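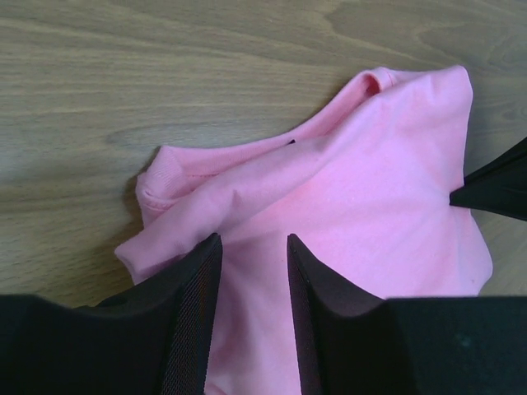 Home | Laundry | Closet | Sewing | Contact

How to fold a knitted top so it stays folded
18 Jul 2020, by Asmaa El Fassi

My drawer is small, only 11 cm high inside, so I fold all the knits in the same way. A wooden table is good for this work. On the bed the fabric sinks and the lines become crooked.

1. Put the top face down and smooth it with the flat hand, from the middle to the sides. Do not pull. Soft knit stretches very easily.

2. Fold one side to the middle, then lay the sleeve straight down over it. Repeat with the other side.

3. Look at the long edges. If one of them is thick and round like a roll, open it and make it again. A roll takes much space and leaves a mark.

4. Fold the bottom up, stop a little before the neck, then fold one more time in half.

5. Take off the lint now, with a piece of tape. I press the tape and lift it, I never rub.

Small wrinkles are no problem, they go away when you wear it. For thick sweaters I skip the last fold and put them on the shelf.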